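About Us

Hi, and welcome to the Trusus page! I'm the person who started this thing, and I still write most of what ends up here, so if a sentence rambles you know who to blame.

We're a small robotics research group in Estmont. Our whole subject is shelves. More exactly, it's how a robot with two arms can learn to take one item off a shelf and leave its neighbors alone. People laugh when I say that at parties, and then I ask them to picture pulling a soup can out of a packed pantry with a pair of pliers (they stop laughing, mostly).

We do nearly all of our work in simulation. Our robot model has two arms, and our shelf is a plain wooden unit that we stock with the usual groceries: a Campbell's can, a box of chocolate Jell-O pudding, a can with a green lid, a little red and white box. It's a pantry I could draw in my sleep by now.

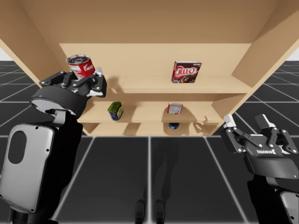
What We Do

The method is called Fasasa. We named it in a hurry and it stuck. The short version goes like this: most systems plan the grasp first, then work out how to get the arm there, then hope the item comes back out the same way. Fasasa plans the way out first. It asks, "if I were already holding this can, what path would get it clear of the boards and the other items?" and only then does it choose where to put the fingers.

That sounds backward, and I thought so too when we first tried it on a whiteboard. But a shelf is a tight place. A grasp can be perfectly solid and still leave you with a wrist that bumps the board above. By starting from the exit, we throw away the bad grasps early, before we spend any computer time on them.

The second arm matters just as much. While one arm lifts, we want the other one open and somewhere sensible, so it can take over the next item without a long trip back. We call that the standby pose, and picking good ones has eaten more of my evenings than I'd like to admit. Too close and the arms get in each other's way, too far and you've lost all the time you were trying to save!

Each run in our main test starts with the items standing on their boards and both grippers open. Then the planner gets a target and off it goes. 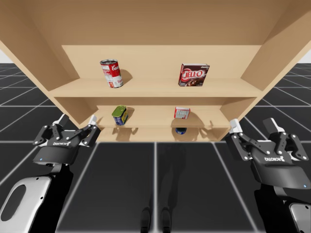 Estmont, 2024-04-04

We finished our first full round of tests today, and I want to get the numbers down while they're fresh. We ran 305 shelf layouts. Each one used the same furniture with the groceries moved to new spots, and each one got 8 tries with Fasasa and 8 with our old grasp-first planner. The new method cut bumps against the boards by about 30 percent. I checked the sheet twice, then went for a walk.

It isn't all good news. Planning takes longer on the lower boards, where there's less room to swing the wrist, and the low flat items are still our weak spot. A tall can gives the fingers plenty of side to close on. A short tin doesn't, so the pads have to come in low and nearly level with it, and a small error in height means they close on nothing or nudge the tin toward the back.

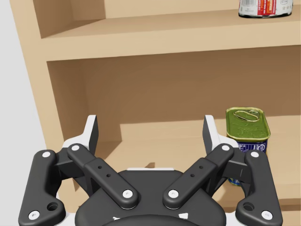 We've been trying a slower final approach for those, where the arm stops just short, checks the height again and then commits. Early runs look better, though I don't want to put a number on it until we've done the full set of layouts.

How We Got Going

Trusus began as a side project with 2 of us sharing one desk and one very loud computer. The first shelf model had its boards at the wrong height for weeks, and we wrote a whole page of notes about a problem that was really a typo. I keep a printout of those notes on the wall.

The following December we moved into the Effiong Building, upstairs, with windows and a heater that mostly works. We're still small. Everybody writes code, everybody reads the logs, and everybody takes a turn restocking the shelf model with new layouts, the way some offices take turns with the dishes.

We watch a lot of our own runs, too. I'm a big believer in it. A score tells you the can came off the shelf or it didn't, but when you sit and look you start to notice how high the arm carries it, how much room it leaves above the board, and what the idle arm is up to in the meantime.

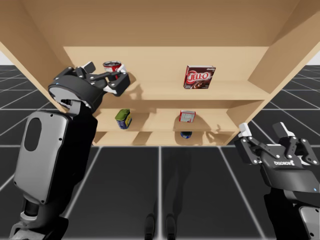 A lot of our best fixes have started with somebody leaning over and saying "why's it doing that?" The standby pose came out of one of those, and so did the slower approach for short tins.

Work With Us

We like visitors and we like questions. If you're a student who enjoys geometry and doesn't mind staring at pudding boxes, please write to us. If you work on shelf picking yourself and want to try Fasasa on your own layouts, we're happy to share our settings and the list of layouts that beat us (it's a longer list than I'd like). We answer email slowly but we do answer it, and the coffee in the Effiong Building is free if you can find the right stairs.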